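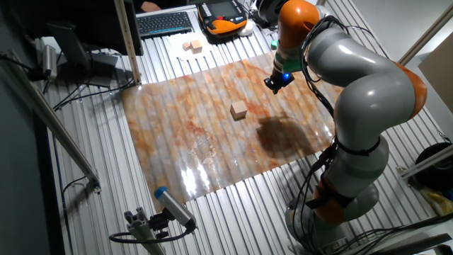 Surface and Interior Open Days, Nernberg
Posted Apr 10, 2022

I went to Nernberg mainly for the marble-effect finishes. We have a hallway and two landings to redo in an old building, real stone is out of the question on those joists, and I was tired of choosing from samples the size of a playing card. The open days are held in the old tram sheds, a short walk from the station. Entry was free if you had registered in January, otherwise you paid at the door. I had forgotten to register.

There were 70 stands across two halls. The first hall was mostly tiles and worktops and was very busy by the time I got in. The second had printed coverings, papers and paints, and you could get near things and ask questions. I spent most of the day there.

Printed marble has improved a lot since I last looked. The old trouble was the repeat. You would lay a floor and the same grey fork would turn up every couple of feet. Plaltent had a sheet on the wall next to a plan showing how often the pattern comes round again, and I had to hunt for the join. They also sell a plain version for skirting boards - a sensible idea, as matching paint to a veined floor is miserable work.

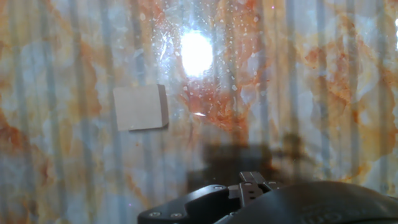

Marble pattern with orange and rust veins, and a strong glare from the light.

Gloss is still the main decision. It looks rich in a showroom and it shows up every lamp. Our hallway has one bare fitting in the middle of the ceiling and a glass front door, so I asked at each stand for the dullest finish they had. Most had to go to a drawer for it. Cevis had theirs out on display and let me carry a piece over to the doorway to see it in daylight, where the warm colours went a good deal browner.

At noon there was a talk on preparing old floors, given in a side room with 18 chairs. I stood. The advice was to lift one board in every room before ordering anything, to fill and sand far more than you think you need to, and to leave the rolls in the house for a few days before cutting. There was a long part about door thresholds, with drawings, which I copied down.

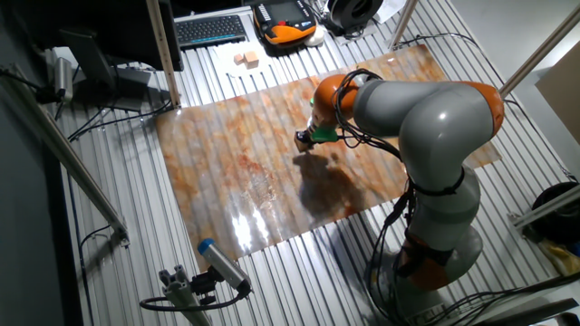 One man at the back objected that all this was fine for an empty house, but that he had tenants on every floor and could not shut a staircase for a week. The answer was to do half the width at a time and accept a seam. He did not look pleased, and I think he had a point, as a seam down the middle of a stair is the first place to wear.

Lunch was soup from a van, and then I went back for prices.
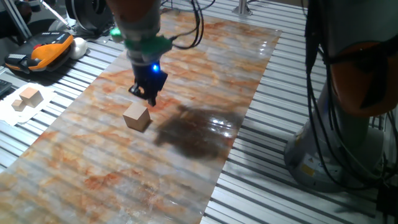
The range was wider than I expected. The cheapest marble effect I was quoted was 13 a square metre and the dearest was Osagie's at 200, fitted, with the edges done by hand. For our purposes the difference would be lost under coats and bicycles. I came away with four samples from the lower end, all matt, and a list of questions for our joiner.

The cloakroom closes half an hour before the halls do. The sign saying so is inside the cloakroom.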